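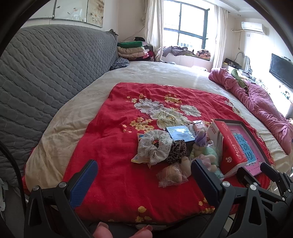
Undora Stocking Aid

Steel frame for putting on compression stockings

The Undora is a free-standing frame that holds a compression stocking open while you push your foot into it. It is meant for people who wear medical stockings every day and have trouble bending, gripping or pulling. It can be used sitting down, on a chair or on the side of the bed, and most people who have learned the method manage without help.

It works with below-knee and thigh-length stockings, open or closed toe, in all the usual compression classes. It does not work with tights.

Which model do I need?

There are three models. The frame that takes the stocking is the same shape on all of them and only the handles differ.

Undora Standard. Handles 400 mm high, fixed. Suits most people who can reach their knees while seated.

Undora Fedia. Long handles, adjustable to four heights. Choose this one after a hip replacement, or if your back is stiff and you have been told not to bend past a certain point. Ask your physiotherapist if you are not sure.

Undora Filip. Folding handles, for travelling. It takes the same stockings as the Standard but is a little less steady on thick carpet, so we would not suggest it as your only frame.

All three come in regular and wide. The regular frame fits calves up to 400 mm round at the widest point and the wide frame fits calves up to 500 mm. Measure in the morning before there is any swelling. If your measurement falls right on 400 mm, order the wide.

How to use it

Stand the frame on the floor with the open side facing you. Turn off any fan heater near your feet and take off rings with raised stones, which can snag the knit.

Hold the stocking with the heel towards you and slide it down inside the half-circle of the frame, as far as the heel. Fold the top of the stocking outwards over the frame and push it down until the heel pocket sits just below the rim. This is the part that takes strength. Someone else can load the frame the night before if your hands are painful first thing.

Sit down, put your toes into the foot of the stocking and push downwards until your foot is flat on the floor. Check that the heel is in the right place. Then take hold of both handles and pull up slowly, keeping the handles level. The stocking comes off the frame and up the calf as you pull. When the frame is clear, smooth out any creases with the flat of your hand. Rubber household gloves help a good deal with this.

Your legs should be completely dry. If you use a moisturiser, put it on in the evening and leave the legs bare in the morning.
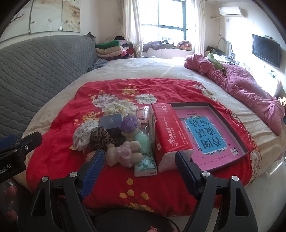 A thigh-length stocking needs one more stage. Bring the frame up to just under the knee, lift it away, and work the rest of the stocking up by hand, a few centimetres at a time. Don't pull on the top band. The silicone dots can come away, and a band that has been stretched tends to roll down during the day.

Expect the first few tries to be slow. Gertraud Holzer, who fits stockings for us and answers the advice line, tells new customers to practise in the afternoon with an old pair, when there is no hurry to get dressed.

Before you buy

Compression stockings are not suitable for everyone. If you have poor circulation in the arteries of your legs, broken skin, or loss of feeling in your feet, speak to your GP or nurse before using stockings of any kind. The frame does not change what the stocking does. If your toes go numb, turn blue or become painful, take the stocking off and get advice.

We do not supply stockings. These should be measured and prescribed, or fitted by a trained person.

Specification

Material: coated steel wire, plastic grips
Frame widths: regular, wide
Handle height (Standard): 400 mm
Handle positions (Fedia): 4
Feet: 4 rubber caps, replaceable
Made by: Luvach

Cleaning

Wipe with a damp cloth and mild washing-up liquid, then dry. Do not put it in the dishwasher. Run a finger round the rim once a month and stop using the frame if you feel a rough spot in the coating, as this will ladder the stocking. We recoat Standard and Fedia frames at no charge during the guarantee period.

What comes in the box

The frame, a printed instruction sheet in large type, and a pack of 6 spare rubber caps. The Filip also comes with a cotton drawstring bag.

Customer comment

"I had the Standard first and sent it back for the Fedia. I could load it well enough but couldn't get down to the handles after my operation. With the long ones I can do both legs myself. I still need my wife to help in hot weather when my ankles are up." Cosmin Moldovan

Delivery and returns

Frames are sent by tracked post. You can return an unused frame for a full refund, or exchange a used one for a different model or width provided the coating is undamaged. Please wipe it down first. Keep the outer box until you are sure of the size.

The guarantee runs for two years from delivery and covers the coating, welds and handle joints. Rubber caps are treated as wearing parts and can be ordered separately in packs of 6.

Page last updated February 18, 2019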